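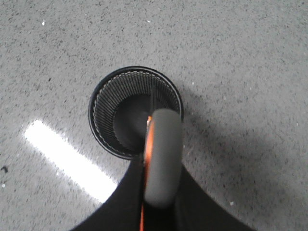 Waste Audit, Bognár Residence, Second Floor
Lajos Somogyi and Erzsébet Veres

Our aim was to find out what students throw away when they think the bin is a private matter. We sorted 544 items from 18 rooms over 16 days in June, wearing gloves after day one.

Paper came first, at 300 items, much of it lecture notes in mint condition. Food scraps were next. The organics bin down the hall is a 16-second walk, a distance our neighbours evidently regard as a trek.

Limits: Kálmán Kiss in the end room knew the schedule and behaved beautifully — his data was left out.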